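Prurach House Residents' Association
Laundry Room Working Group
Minutes of the June meeting, ground floor meeting room, 6:30 p.m.

Chair: Anselmo Muñoz
Minutes: Octavio Escobar
Apologies: one, received by email

1. Minutes of the previous meeting
Accepted with one correction. Item 4 should read "drain hose", where the draft had "inlet hose". Octavio Escobar to amend the posted copy.

2. Matters arising
2.1 The floor drain was cleared in the week after the last meeting. No further standing water reported.
2.2 The light over the folding table has been replaced. The switch plate is still cracked.
2.3 The Trurkis dryer has been repaired and is back in service. The invoice was paid from the maintenance line. The two Chambi dryers needed no work.

3. Usage
The card reader recorded 928 wash cycles in the quarter, against a planning figure of 1,000. Dryer cycles are not logged separately on the present system. Anselmo Muñoz asked whether the reader could be set to split them. Misden, the service contractor, has been asked and has not yet replied.

4. Loading and small items
4.1 Misden's last service visit recovered socks and one child's mitten from between the gasket and the drum of the second washer. The gasket was not damaged. The labor charge was 100 dollars, which the contractor treats as a non-warranty call.
4.2 The group discussed how loads are moved from basket to drum. Two methods are in common use: lifting items in by hand, and tipping the basket at the door. Tipping is faster but tends to leave pieces on the rim of the basket or on the gasket. With a front loader the basket needs to come close up to the opening, with the open side turned to the drum and the far end steady, or pieces go on the floor. 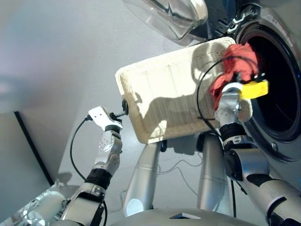

Octavio Escobar disagreed with any rule against tipping. He said that he had tipped every load for years, and that the trouble starts when people shut the door without running a hand along the rubber. He asked that the notice deal with the check and leave the method to the resident.

4.3 After discussion it was agreed that the notice will permit both methods. Wording as follows:
Keep the basket clear of the door glass and hinge.
Check the rim of the basket for anything left hanging.
Feel along the gasket before closing the door.
Do not rest a full basket on the open door.

4.4 A request for a shelf at drum height was considered. The clear space in front of the washers is too narrow for a fixed shelf. A folding one may be possible — Anselmo Muñoz to measure with the doors open.

5. Baskets
5.1 Shared baskets are being taken upstairs and not returned. Agreed to mark the ends of each one with the room name in permanent marker.
5.2 Rigid plastic baskets are preferred to cloth bags for shared use, being easier to wipe down. Spending of up to 240 dollars approved for replacements and one spare. Octavio Escobar to obtain prices.

6. Detergent
Complaints of residue in the dispenser drawers continue. Drawers to be pulled and rinsed at the monthly clean. The measuring scoop is missing again and will be replaced with one on a cord.

7. Other business
The lost property box is full. Contents to be laid out on the folding table for two weeks, then donated.

Meeting closed 7:25 p.m.
Next meeting: same room, 6:30 p.m., date to be posted on the laundry room door.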